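A Monday at the Clelgate Pilgrim House

22 May 2023
4 minute read
Print | E-mail

Our parish group visited the pilgrim house at Clelgate for its open day this week. The house stands beside the old church of the Drandik road, a walking route of 80 kilometers that had almost disappeared from use after the war. It reopened to pilgrims in November, and people from the neighboring parishes were invited to see the rooms, join the noon Mass and hear about the place.

We met in the entrance hall at ten. Natsumi Ogura, the house manager, welcomed us and gave each group a printed sheet with the order of the day. She asked us to keep our voices low on the upper floor, where walkers who had come in the night before were still resting.
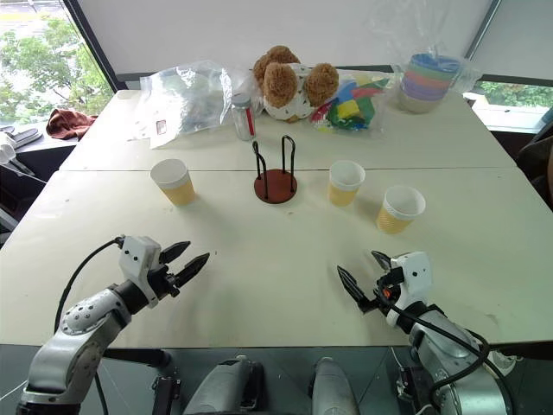 The church and the crypt

The first mention of a church at Clelgate is in a land grant of 1101. Nothing from that building remains above ground. The crypt is later, and you reach it by 38 steps on the north side. The stairs are steep and the handrail stops before the last turn, so two of our members stayed in the nave and prayed the rosary there.

In the crypt is a wall of names. They belong to parishioners who were taken from the village during the occupation and did not come back. Several surnames appear more than once. Our guide read them aloud, and then we said the prayers for the dead. I had walked past this church many times and did not know the wall existed.

Mass was at noon. The homily was short and dealt with the Emmaus story, the two disciples on the road who did not know who was walking with them. The singing was led by five students from the choir at Nomura parish.

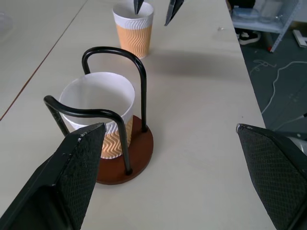 Most pilgrims stay at Clelgate for one night, and the house asks for a donation instead of charging a fee. They receive a bed, soup, bread and a stamp in their pilgrim book. Ms. Ogura would like to add a second evening for those who want time for confession or silence. Furnishings are simple, down to a cup holder of bent black metal rods on a round wooden base. The bedrooms have a crucifix, a lamp and a chair, and that is all.

After lunch we walked the last part of the route from Zamik, through the fields and back to the church door. It took us a little over an hour with stops at the wayside crosses. One cross has lost its inscription, and the parish is asking older families if they remember the wording.

The house is open to visitors on weekday mornings. Groups should write ahead. Walkers who want a bed may come to the door any day before evening prayer.

Recent items

Prayers for the month from Nomura parish
Walking the Drandik road in two days
Choir practice moves to the lower hall
Letters from readers: the wayside crosses at Zamik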